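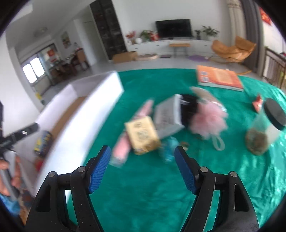

Check the pads before you blame the motor

Okay, so on Monday my hand gripper started dropping things. Jars mostly, and always on the way up! I was sure the motor was going, and I'd already pulled up the Drokico parts page (229 for a new drive, ouch) when Jomar Salazar told me to go feel the blue pads first. They were slick. I'd been picking up bath stuff and wrapped packages in the same session, and a bit of lotion is all it takes.

What I do now:

Wipe both pads with a damp cloth and a drop of dish soap, right down into the ribs. An old toothbrush is great for this. Let them dry completely before you close the jaws.

Skip the kitchen degreaser. I tried it once and the pads went shiny and hard, and then nothing would stay put.

Wiggle each joint pin with the power off. If one rocks, stop using the thing until it's snug. Mine pinched my thumb in March because I didn't, and I had a blood blister for ages.

Practice on something soft (a bath pouf is perfect) before you go near glass. Lift jars low over a folded towel, and keep your other hand out from between the jaws, please!

If it still slips after all that, the pads are probably worn. Swap both at once, or it'll pull to one side.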